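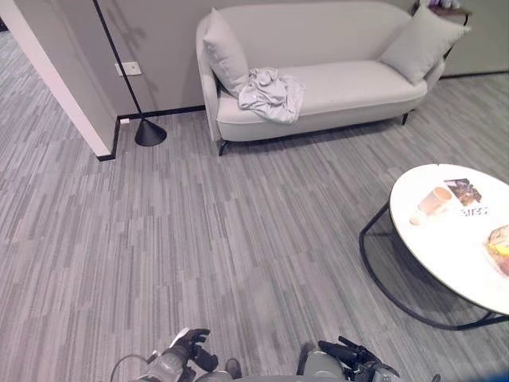
Sofá gris claro con dos cojines y una tela sobre el asiento.

Cómo llevar un diario de impulsos

Empecé este ejercicio en marzo, por consejo de mi amiga Sânziana Neagu. Yo dudaba siempre de mis intuiciones y quería saber cuándo tenía razón en escucharlas. El método es sencillo, pero pide paciencia.

Paso 1. Elija un cuaderno pequeño, de 200 páginas como máximo. El mío es de Sallell y cabe en el bolsillo.

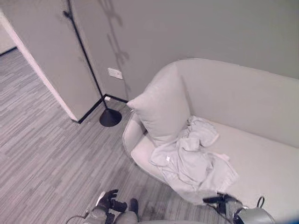 Paso 2. Cuando sienta un impulso extraño, escríbalo en una sola frase, sin juzgarlo. Por ejemplo: «quiero llamar a Vikas» o «hoy prefiero volver por otra calle».

Paso 3. Anote también dónde lo siente en el cuerpo. Yo lo siento casi siempre en el estómago; mi marido dice que él, en las manos. 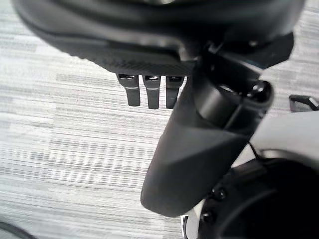

Paso 4. Espere siete días antes de releer. Si lee antes, la emoción está todavía demasiado fresca y uno se defiende.

Paso 5. Al lado de cada frase ponga una señal: seguí el impulso, no lo seguí, o lo olvidé. En mi primera semana tenía 17 frases, y seis las había olvidado por completo.

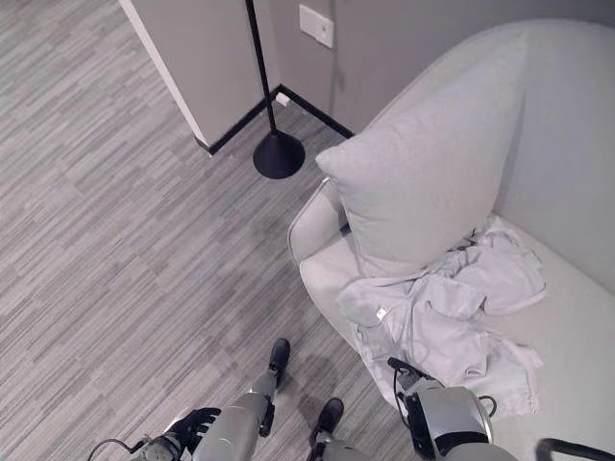

El sofá, con un cojín grande en el rincón.

Si un impulso vuelve tres veces, dedíquele una página entera. Con los que pueden hacer daño a usted o a otra persona, hable primero con alguien de confianza.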